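14 April 2022
Deividas Stankevičius

Glaze tests, batch 19. Carrying on from the December notes on the Kidari feldspar. The satin white still crawls where it goes on thick, mostly inside the foot ring. I ground the new mix for longer and put it through the fine sieve twice. Left the bucket to stand overnight before dipping anything.
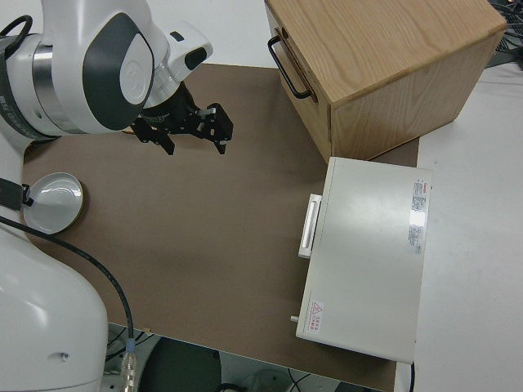 Mixing

Dry weight was some 102 g per test cup. Water added until it coated a finger without running — I still have no better measure for this, and the hydrometer is cracked. The Ochoa clay takes the glaze faster than the old body, so I cut the dip to 3 seconds.

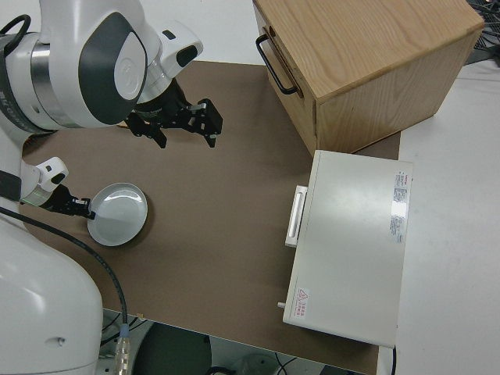
Dzintra Ramanauskas thinks the dip time is a side issue and that the bisque is too soft. She would go up a cone and leave the recipe alone until we have seen what that does. Fair point. I'll split the next batch and fire half of it her way.

Tile 59 is the best so far. Smooth over the rim, no pinholes, slight cream tint on the edge. 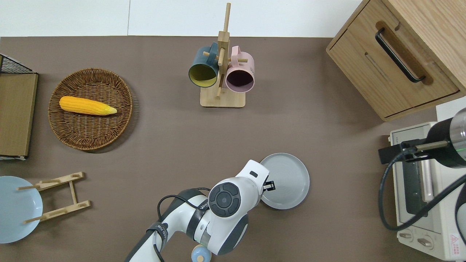

It did come from the bottom shelf though, and that shelf has been running cool since the element was changed. I want the same result from the middle before I trust it.

Also the Histero stain speckles if it isn't wetted first. Make a paste, then add.

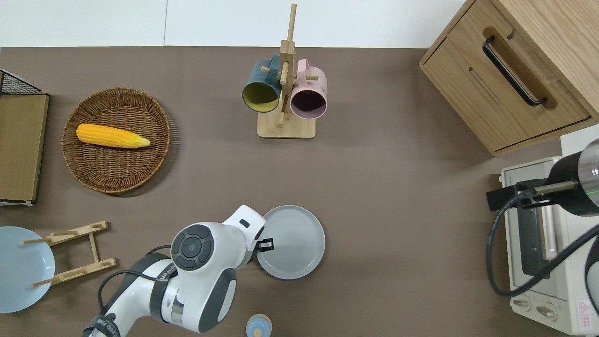 To do

Order cones and a hydrometer from Arport.
Swap the top and bottom shelves.
Relabel the white buckets — two have the same number.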